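Workshop notebook, Oct 16, 2019
Bench 2, finishing room

Finally got a whole day on the oil trials and I'm so pleased with how they're coming on. Birsen had the offcuts cut and labelled before I'd got my coat off, all from the same plank, so for once we're comparing like with like. Last time half of them came from the pale end of the stack and we argued for a week over whether it was the oil or the tree.

Recipe A is the plain linseed we've always used. Recipe B is linseed with beeswax melted in. Recipe C is the one Hjørdis Lindqvist sent over from Holasville, with a little pine resin in it, and it smells absolutely wonderful. The whole room smelled like a boatyard by eleven and Recep came in twice on no business at all.

Sanding first. I took everything up to 200 by hand, wiped down with a damp cloth, let the grain stand up, then went over it again very lightly. I tried one offcut all the way up to 2000 because Qusai swears by it on his spoon handles. It's a lovely thing to stroke, like a pebble, but the oil just sat on top and I was still mopping it off after lunch. Far too closed up for a table. I'll try 3000 on a scrap one evening purely for the fun of it, but it isn't going anywhere near the real job.

B went on beautifully. Warm the tin in a pan of water first (not on the ring, Recep, please!) and it spreads like soft butter. Leave it about 15 minutes, then rub off hard across the grain and finish along it. C wants longer and a firmer cloth. It was still a bit grabby at four o'clock, though the colour by then was the best of the lot, a proper honey brown with the darker streaks coming up really clearly.
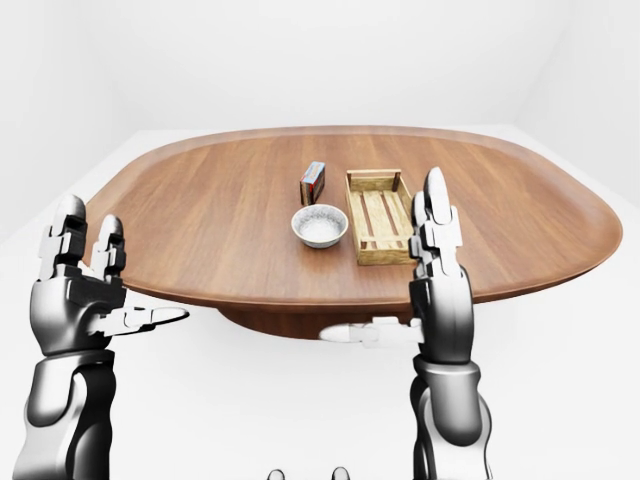

Edges are where I learned most today. On the flat you can be as generous as you like, but wherever there's a curve the oil creeps down and gathers, and if you don't go back for it you get a shiny line the next morning that has to be cut out with a scraper. I did the rounded sample piece three times before I was happy. What worked in the end was a nearly dry cloth wrapped round a bit of cork, going round the rim before touching the middle at all. Completely backwards from how I was taught and so much cleaner.

Water test: one ring from a cold glass on each, left over the lunch break. A marked straight away and you can still see it. B had a faint ghost that rubbed out with my thumb. C, nothing whatsoever, and it wasn't even dry! I want to do this again properly once they've all had a fortnight, with tea as well as water, and vinegar if Orhun will let me have the good samples.

Orhun Uçar's worry about C is the resin going yellow near a window. Fair point. I've put one piece of each on the sill with half of it covered in card, and they can stay there until January. Please don't move them to make room for mugs.

The Fourie order doesn't need a decision yet. If I had to choose tonight I'd say B for the underside and the base, where it's quick and forgiving, and C on top. Birsen thinks mixing the two will show at the join. She may well be right, so tomorrow I'll do one piece half and half and see where they meet.

Rags: all soaked and laid flat outside on the rail. Linseed rags heat up by themselves when they're bunched, so no balling them up in the bin, however tidy it looks.

To get: more lint-free cloth, beeswax (the pellets, the block takes forever to grate), jars with lids that fit. Ask Hjørdis how long C keeps once it's opened, and whether she strains the resin before or after warming. Mine had bits in.

Still to write up: drying times from the back of the envelope pinned over the sink.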